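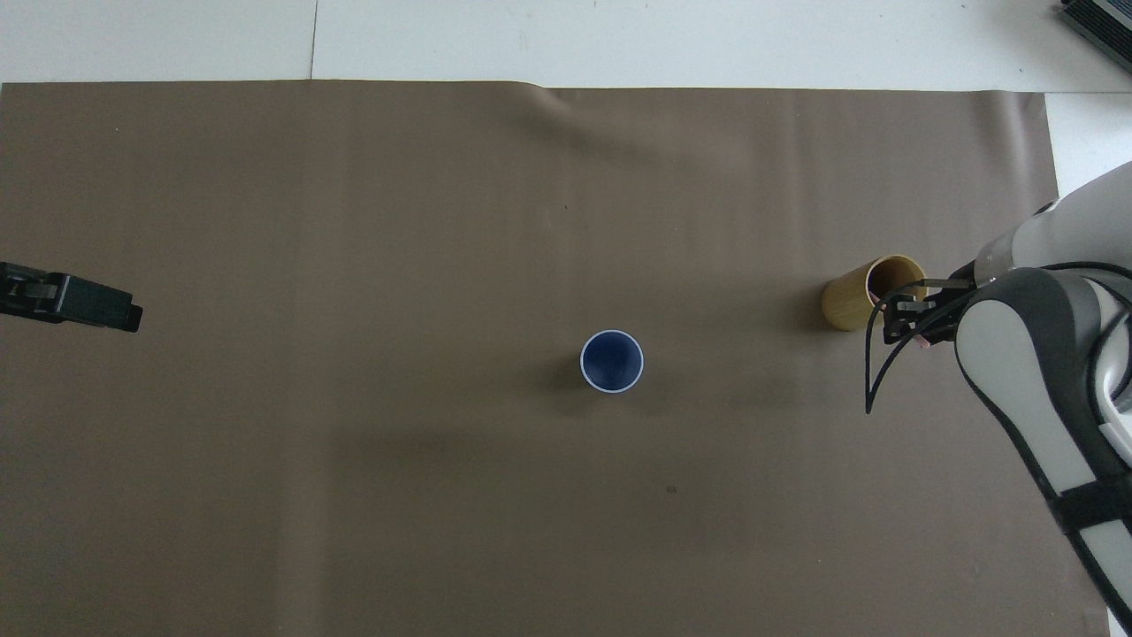
Week 4 – covering the table and setting out. Short one today, two things only: paper down, then vessels on. Most of last week's marks went on the paper so we are doing it again. Brown paper on a white top is what we use all term and you should know by now why – glaze shows, drips show, and the shadow of a cup sits softly on it, so you can check your spacing from above. Look at the top of the sheet near the middle, where the wrinkle runs down from the edge at a slant. One wrinkle, faint, and it still matters if a cup's foot lands on it. The blue cup is well clear of it, standing up, and you can read the white rim as a clean ring against the dark inside. Yellow one is tipped, mouth to the right, so you see into it but can't judge the rim. Both are useful views. Only one is a setting view.

1. Paper

Cut from the Penner roll, not the Patevon. Patevon is thinner and is for wrapping only, please stop using it on tables. Sheet length for the long tables is 191 cm, for the short ones 136 cm. Write the length on the back in pencil before you roll it up again.

Lay from the far edge towards you. Far edge straight first, everything else follows from that. If the far edge is off, lift and start over, don't drag the near end sideways to make up for it. Draggng is where the diagonal ripples come from.

Leave a band of bare table at the top. A hand's width will do. Leave a strip at one side too, whichever side you work from – tools and wet cloths go on the strip, never on the paper.

Table tops are in panels with a seam. Know where your seam is before you cover it. Tall things don't stand on a seam.

Ripples: flat of the hand, from the middle out. No rulers, no rolling pins (yes, somebody). A ripple near an edge can usually be worked out. A ripple in the middle, lift the sheet.

No tape unless the window is open. If taping, corners only, and low tack.

2. Vessels

Terms for the quiz sheet and for your notebooks:
rim – the edge of the opening
mouth – the opening itself
wall – side of the body
foot – what it stands on
taper – wall narrows towards the foot

Straight-walled cup seen from directly above: you get a ring and nothing else. If it tapers towards the foot you still get only the ring, until you shift off centre, then a sliver of outside wall shows on one side or the other depending where you stand. Beginners draw that sliver all the way round. Wrong. Draw what is there.

Dark inside, light rim: easy to place, hard to judge for depth. Put your pencil beside it for scale, then take the pencil away again.
Warm inside, warm wall: depth is easier but the rim gets lost on brown. Squint.

Cup on its side: shape is a short cylinder, mouth is an oval. How wide the oval is tells you how far it has turned away from you. Face-on, nearly a circle. Side-on, a line. Everything between is what we'll be drawing in the second half.

Shadow: one lamp only. Find where the shadow falls on one vessel and the rest should agree. If they don't agree you've left the ceiling lights on.

3. Exercise (40 min, in pairs)

a) Cover your table as above. Call me over before anything goes on it.
b) Choose two cups from the Gruda crates. Two colours, please, no matching pairs. Cups with a chip go back in the crate marked for chips.
c) Stand one upright, left of centre. Draw from above, pencil, ten minutes.
d) Lay the other on its side to the right, mouth away from the first. Draw both, fifteen minutes.
e) Swap which one is standing. Draw again, smaller, whatever time is left.
f) Cups back, paper rolled with the clean side in, table wiped.

Don't draw the table edge until last. Don't rub out the first oval, draw the second one over it, I want to see both.

4. Marks

Sheet out of 100. Paper and setting 30, upright cup 25, cup on its side 35, clearing up 10. Clearing up is marked whether I am in the room or not – the next group in tells me.

Late work to room 637, in the tray, name on the back. Not under the door.

5. For next time

Bring one cup from home, plain, no writing on it. Handles allowed, though you may regret it.
Read the Clurnemdale handout, the bit on ovals, skip the part on perspective grids for now.
Anyone who missed the lamp talk in April, borrow notes from a neighbor before you come, I won't be repeating it.

Spare paper is in the plan chest, second drawer down. Top drawer is the third years' – leave it.

Gerasimos Triantafyllou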